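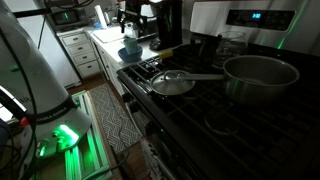 Reading out loud was the part she dreaded, one parent wrote on our survey, and her daughter would go to the bathroom every time the class got near her turn. We heard the same kind of thing from other families, so we put it at the start of this report.

Our project looked at audiobooks as a support for middle school students with dyslexia. We wanted to know if listening while following the printed page changed how much of a story they remembered.

Background

Dyslexia is a learning disability that affects how a person connects letters with sounds. It has nothing to do with how smart someone is. A student with dyslexia may understand a story very well when it is read to them and lose most of it when they have to sound out the words alone.

What we did

We worked with the reading room at Plamarik Middle School for 7 weeks, ending in December. Five students took part, all with permission from home. Each week they read one short chapter silently and one with the audio playing. The chapters came from the Saltevia readers, which the school already had. After each chapter the student told us the story back and we marked it against a list of 30 points.

Results

All the students remembered more with the audio. The biggest gain was nearly double. Three of them also asked to keep using the recordings at home. The student with the smallest gain told us the voice was too fast, and when we slowed it down in the last weeks the scores went up a little.

On the survey, parents mostly wrote about homework. Several said evenings were calmer. One father was worried that his son would stop trying to read by himself. We did not test for that, and our time was too short to say anything about it.

Problems

The group was small. Two sessions were lost to a fire drill and a field trip, and we made them up on other days. The chapters were not all equally hard, and we should have had a teacher check them first. We also scored the retellings ourselves, knowing which ones had audio.

Yule Hall study group, Drarkov College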